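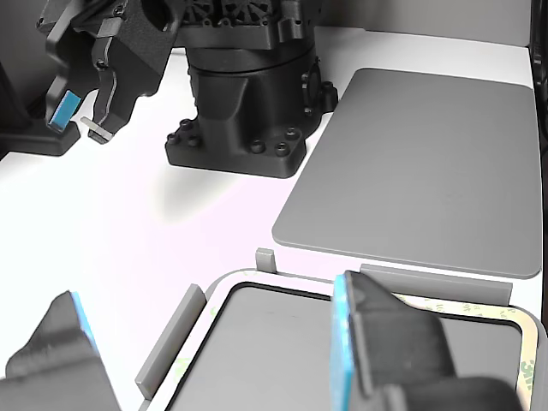 A black robot arm on its mounting foot, with a gripper at left.

The Long Road Out of Office

When a government loses an election, the public sees two speeches and a handshake. The work that follows is done in meeting rooms and records offices over a period of weeks, and it receives very little attention unless it goes wrong. In the district of Fadau, where the council changed hands in May for the first time in a generation, it went wrong in ways that are now the subject of a formal review.

The facts are not greatly disputed. The outgoing administration, led by Bautista Godoy, lost its majority after a campaign fought largely on water charges and the sale of the old rail lands. The incoming mayor, Lilibeth Castillo, was sworn in eleven days later. Between those two dates the previous council approved 117 separate items of business, among them four long-term leases, a revised pay scale for senior staff and the appointment of nine members to boards whose terms will outlast the present council.

Mr. Godoy has defended each of those decisions. In his written submission to the review he argues that the items had been on the calendar for months, that officials had recommended them, and that an elected council holds its authority until the hour its successor takes the oath. "We were asked to govern until the last day, and we governed until the last day," he wrote. His supporters note that the law in force at the time set no limit on what a departing council could do.

Ms. Castillo's office takes a different view. It has released a schedule showing that 3,328 pages of supporting material were circulated to members in the final week, a volume which her staff say could not have been read, let alone debated. She has stopped short of calling the decisions unlawful. Her complaint is that they were made to bind her, and that voters who had asked for a change of direction were handed a set of contracts instead.

The quarrel has since settled into the habits of a permanent campaign. Mr. Godoy did not retire to private life, as many of his colleagues had expected. Within a month he had lent his name to Zollent, a residents' association formed to oppose the new mayor's budget, and he has spoken at most of its public meetings. The association reports 457 paid members. It has placed observers at every council sitting, filed a steady stream of information requests and organized the petition against the reversal of the rail lands sale.

Whether a former leader ought to do such things is a matter of custom, and customs vary. Inger Lykkegaard, who has taught local government law for most of her working life and who appeared before the review in its second week, told members that the expectation of silence is a recent one and was never universal. In smaller jurisdictions, she said, the defeated leader has often been the only person with enough knowledge of the files to mount a serious opposition. She was more critical of the handover itself. A departing council may properly argue with its successor, in her view, but it should leave the keys on the desk. 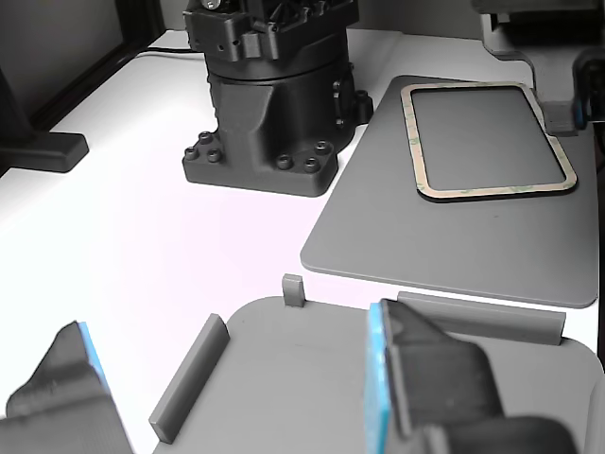

On that point the evidence has been uncomfortable for both sides. The review heard that the transition binder prepared for the new mayor omitted any mention of a dispute with Presteo, the contractor that manages the district's fleet, although a notice of claim had been received well before polling day. It also heard that Ms. Castillo's team declined two briefings offered by senior staff, on the ground that it did not trust those offering them. The claim was settled in the end for more than either side had budgeted.

Salim Magesa, the district clerk, gave evidence over two mornings. He described an office in which staff were asked by one group to hurry and by the other to wait, and in which no written rule told them whom to obey. Correspondence was copied to both camps as a precaution. A request from the mayor-elect for payroll records went unanswered for eight days while lawyers considered whether she was yet entitled to see them. Mr. Magesa did not assign blame. He asked that the next clerk be given a protocol in advance, preferably one adopted in a year when no election is in sight.

Several such protocols exist. The neighbouring district of Xue adopted one after a difficult handover of its own, and its terms have been studied closely by the review. It restricts a council, once the vote has been certified against it, to routine and urgent business. It requires the clerk to open the files to the incoming leader on the following working day. It also provides for a single joint meeting, held in private and minuted, at which each side may put questions to the other -- a provision that was resisted at first and has been used twice.

Critics of the Xue model say that it leaves too much to the word "urgent." Ruoxi Jia, a councillor in Fadau who sits with neither faction, has proposed a narrower test, under which any lease or appointment running past the end of a council's term would lapse unless confirmed by its successor. Her motion drew 1,976 signatures from residents in support. It has also drawn objections from lenders and tenants, who fear that no agreement made in an election year could be relied upon.

The review's interim paper, tabled on Nov 7, 2025, adopts neither proposal in full. It recommends a limit on new commitments during the handover period, a fixed timetable for the release of records and a register of meetings between departing members and interested parties. It makes no recommendation about the conduct of former leaders once they have left office, observing that their right to organize, petition and criticize is the same as that of any other resident.

Both camps have claimed the paper as a vindication. Zollent has called a public meeting to discuss it, at which Mr. Godoy is listed as the principal speaker, and the mayor has said she will bring draft bylaws to council before the end of the year. Written comments on the interim paper may be lodged with the clerk's office until the final report is tabled.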